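Call for participants: women's memories of strikes and pickets in the Gethin valley
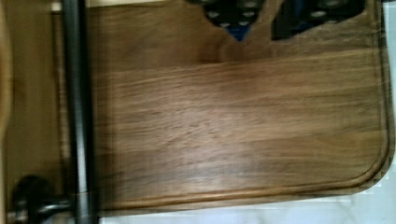 I'm in the second year of a PhD in social history at Rivimar, and I'm looking for people to talk to. My project is on women and labour protest, mostly the long dispute at the Cilau works and the smaller walkouts that came after it. I've spent months in the archive with union minutes and newspaper cuttings, and the women are hardly in them! They turn up as "wives" or "supporters", or as a pair of legs at the edge of a press photo. I'd like to hear from the people who were there.

So, who am I after? Women who took part in any way, and I do mean any way. You might have stood on the gate, run the food parcels, written the leaflets, looked after six children so that your sister could go on the march, or argued with your dad about it over tea. You might have been dead against the whole thing (I've only met a couple of people who'll say so, and I'd love to meet more). Daughters and granddaughters are welcome too if you grew up with the stories.

I've done 29 interviews so far and my ethics approval covers up to 63, so there's plenty of room. I'm short of women who worked in the canteen or the offices, and of anyone who moved to the valley from overseas in those years.

What happens is that we have a chat, usually for 2 hours or a bit under, at your home, at the university or by video call. I can come to you anywhere in the valley and as far out as Ikolmont. I bring a recorder and a few questions, but mostly I like to let people wander. If you've kept badges, letters, diaries or snaps, please get them out – they often start us off better than my questions do. You can bring a friend or relative along, and I've done a few interviews with sisters together (noisy to type up, but great fun).

You'll get a copy of the recording and the typed version, and you can take out anything you don't like. I'll use a different name for you unless you'd prefer your own. With your permission the recording goes to the university's oral history collection afterwards, but you can say no to that and still take part. I can pay your bus or train fare, and there's a £15 shopping voucher for your time.

Interviews in Welsh are fine by me, though my mutations are dreadful.

If you're interested, or just want to ask something first, please ring the history office at Rivimar on extension 1608 and leave your number for the Gethin project. I'll ring you back, normally in the evening. Please get in touch by July 31, 2021 if you can. The last interviews will be in January.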